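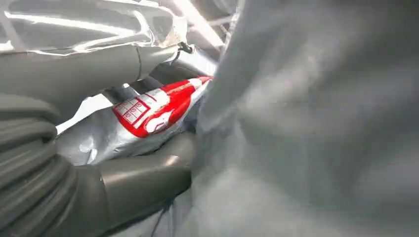
From: Lamduan Phetsri
Date: 8/7/20
Subject: Re: Drotico trial offer

Gerrit Van Beek wrote:
> Does the Drotico quote cover polybags, or just boxes? Martens wants
> to know before we sign for Clondivbridge.

Polybags are in. The quote is for up to 1000 parcels a day, with 5 days of setup. 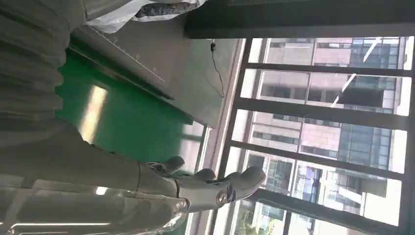

Spare fingers are extra, and I've asked Pieter for the price.
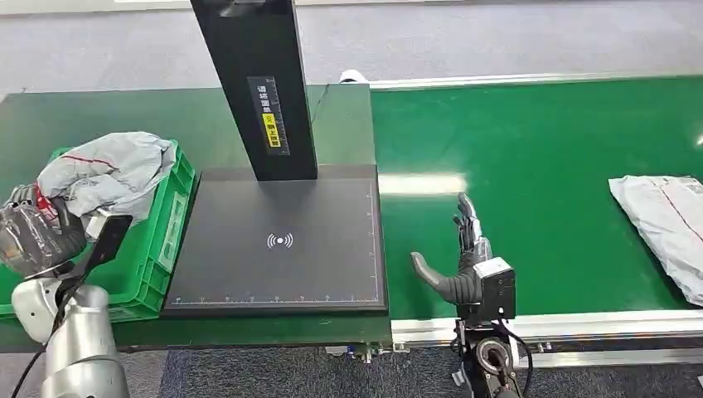 Support is by phone only. We'd supply the belt and the scan plate ourselves. A flat black one with scales on two edges would do.

Lamduan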